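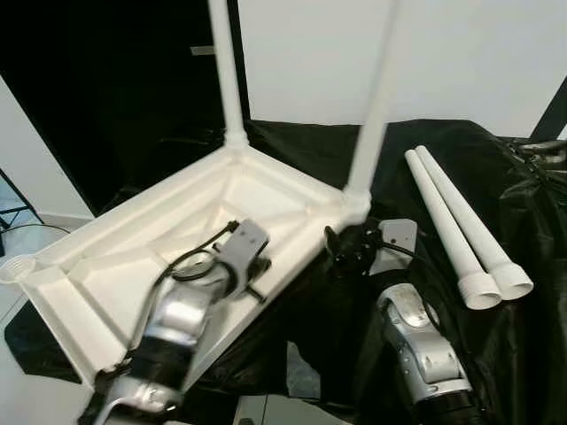
Two legs on, two to go. The loose pair are lying on the black cloth, threaded ends together.

Small Tables, Put Together: a gallery page

Welcome, and thank you for stopping by! I have been meaning to put this page up since April, and what finally got me going was a clear-out of the back bedroom, during which I found (under a quilt, behind the ironing board) yet another white plastic table with its legs off. I have a soft spot for these little things. They live on porches, beside bathtubs, next to the good armchair where the lamp won't fit, and they ask for very little in return apart from a wipe with a damp cloth now and again.

The picture at the top is the stage I like best. The table is upside down, so you get to look at the side that spends its whole life facing the floor, and I think it's rather handsome – all those ribs running crosswise and on the diagonal, with the shallow angled panels between them. The thicker collar at the foot of each attached leg blends right into the corner, which gives it a much more settled look than you'd expect from something that comes apart. On the near left is one of the sockets still waiting, round and cup-shaped, with the thread inside.

A few words on the legs, as I do get asked. They taper a little, and the wide end with the ridges is the end that goes into the socket. Start each one by hand and turn it gently until you feel the thread catch. If it goes in crooked, back it all the way out and begin again, and please don't lean on it! I did that once with a Romari side table and had a wobble for 2 summers. My mother's old Clumell had the same sort of fitting, and I must have taken that table apart and put it back together every time we packed for the lake.

I'm fond of a dark cloth for this job. White plastic shows up beautifully against it, and the rim doesn't pick up scratches from the workbench. Mine came from the remnant bin at Pacheco and has already outlasted two tablecloths that cost a good deal more.

The visitor counter at the bottom of the old Kesidow page had reached 3,184 when I moved everything over here, which pleased me no end. I can't imagine there are that many people with plastic tables on their minds, but if you are one of them you are very welcome, and I hope you'll come back when I have the porch set up and the geraniums in. I still have a green one with a missing leg, by the way, and would dearly love to find it a match.

Page last updated 2019-10-31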